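Gukent Evening Course - Sorting and Setting Out Small Things
Handout 3, revised 6 Jul 2020

1. Why we begin with cups

In the first part of the course we used trays and boxes. From this handout we use paper cups, for small items such as caps, clips and buttons. A cup is narrow, so the things inside do not spread, but you must look from above to know what it holds. For this reason we always use two colors, and each color keeps the same meaning until the end of the exercise.

Please place the cups at the back of the table. The front must stay free for your hands. 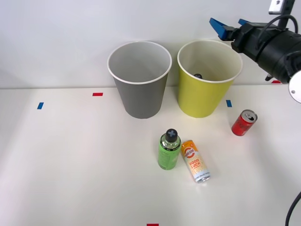 Fig. 1. Gray cup and yellow-green cup near the wall, with tape markers on the table.

2. Tape on the table

Tape is a cheap way to remember a position. Cut short strips, and press them well at both ends. In the Arneo method, which some of you know from November, the color of the strip tells the kind of place: one color for things that stay, another for things that will be moved. You may choose other colors, but write your choice in your notebook before you start - later it is easy to forget.

3. Bottles and cans

Larger things go in front of the cups. Decide first if an item should stand or lie. A bottle with a good flat base can stand. A slim can lying on its side can roll, so leave a free space next to it and do not put it close to the border of the table. 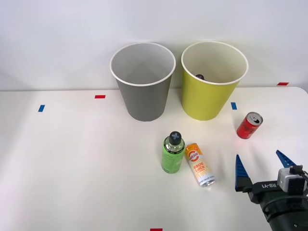 Fig. 2. Green bottle standing and slim can lying, both in front of the two cups.

Exercise (in pairs, 90 seconds for each turn)
Your partner looks at the table, then turns away. Move one item only. Your partner must say which item was moved, and from where. Change roles after each turn, and write down the wrong answers also. We will discuss them together.

4. For the next lesson

Read the Bodin text on shelf labels, the first 2 pages only. Bring two cups of different colors and one empty bottle.

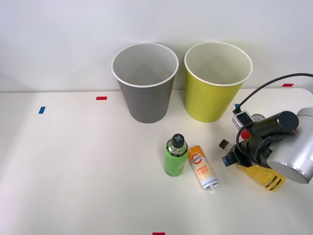 Should the bottle cap go into a cup while the bottle is still in use?
Keep the cap on the bottle until the bottle is empty. After that, put it in the cup you have chosen for caps.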